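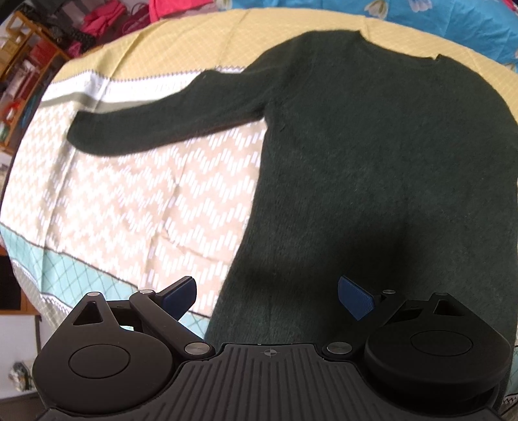 I'd budgeted for two grippers. Then I priced the spares, and my spreadsheet went a funny colour.

The Drodier hand-held costs £210, the Kukby a bit less, but the fingertip pads are sold separately (of course they are!) and I'd want six sets to get through to March.

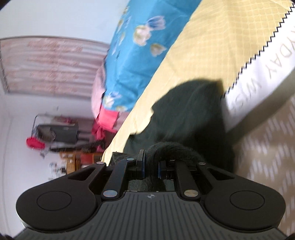
Photos: Harju

Knitwear is where I'd spend the money - anything fuzzy bunches up when you pinch it, so try before you buy, on your own jumpers.
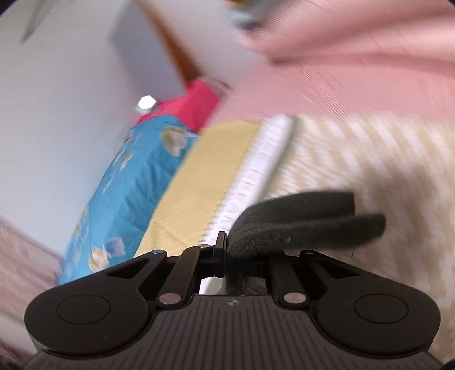 Irfan Rondonuwu
Home automation columnist

Fidard will hold a quote for six weeks, so I've asked for one with the pads included. The arm can wait until next year's budget.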